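Home | Rooms | Checklists | Notices | Contact

Filed under: Inspections > Small rooms and craft tables

Skaltwood craft and first aid table, February check – comments in full

The form comes from Jurnelthorpe and it has 16 lines. Half of them were plainly written for a woodwork shop, so I have left those out and commented only on the ones that mean something for a table with paper on it. Marks are Pass, Query or Fail. I don't give Pass for good intentions.

1. Work surface clear of items not in use. FAIL
A stethoscope was lying on the same table as the folding work, tubing looped up and left. I'm told it lives there. Then it needs a hook. There was also a crumpled bit of white tissue or paper, and I don't care which, it goes in the bin.

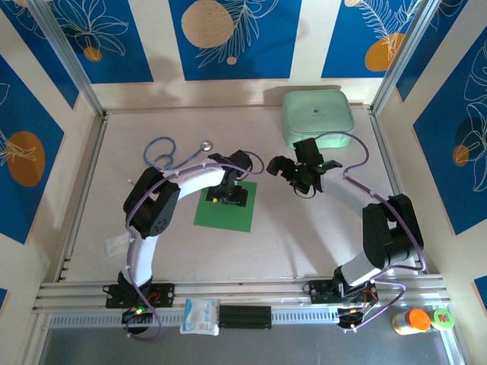
Line 1: stethoscope and mint-green box on the table, green mat in the middle.

2. Cases and boxes closed and labelled. QUERY
The mint-green one at the back has rounded corners and looks smart enough. The form asks for a contents list and the Salameh supply sheet doesn't give one. "Everyone knows what's in it" was the answer last year as well.

3. Paper stock suitable for the job. QUERY
Bright green, and plenty of it. The order says "craft grade", which could mean anything. It takes a bend and it creases, I'll grant that. Whether it stays folded overnight I will believe when I see it.

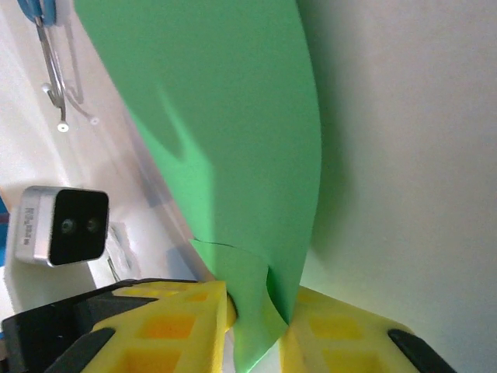 Photo: Skaltwood inspection file

4. Pieces held securely while being folded. PASS, just
The paper was gripped between two yellow pads with a grid pattern of little square cells. Fine for holding. The flap by the grip was crumpled, so if neat edges are wanted, somebody should look at where the sheet is being held. The Alteck guidance says to hold "near the fold", and that is all it says.

5. Points and sharp corners. QUERY
The form says no sharp points at table height. A green triangle has a point. I asked whether that counts and was told to use my judgement, so my judgement is that the line is badly worded. Reword it before the next check.

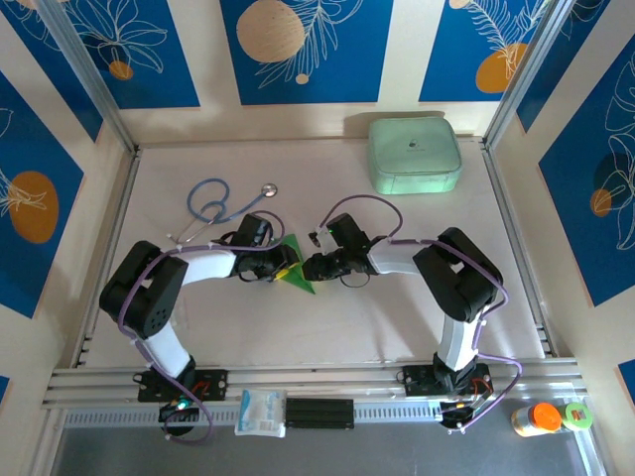 6. Cables kept off the walkway. FAIL
Purple cable draped over the front rail on the right. Tie it back. The clips on the white sections are doing their job and a few more would not break the bank.

7. Surface condition. QUERY
There is a thin reddish-brown line on the white surface. It may be a hairline crack or it may be a pen. Try a damp cloth first, and if it stays put, report it as damage – please don't write "cosmetic" and move on. Specks and smudges too, all minor. 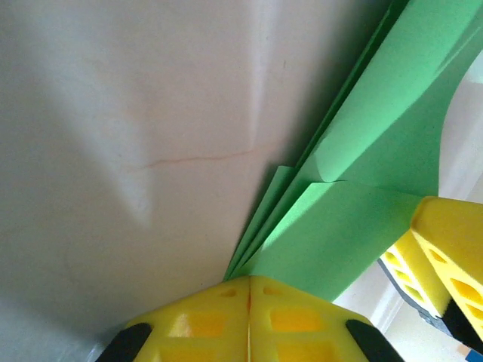
8. Spare sheets stored flat. FAIL
Layers slightly out of line with each other and one bent over on itself. If that is work in progress, fine, but then where is the spare stock? The form wants a tray and I was not shown one.

9. Lighting. PASS
Uneven across the white surface, though good enough to see a fold by.

Recheck in 14 days for lines 1, 6 and 8. The queries can wait for the next full visit.

Recent checks
- Jurnelthorpe store cupboard: shelf loads
- Skaltwood kitchen: 3 fails and a pass
- Paper trimmers: are the guards any use?
- Room 36, chairs and stacking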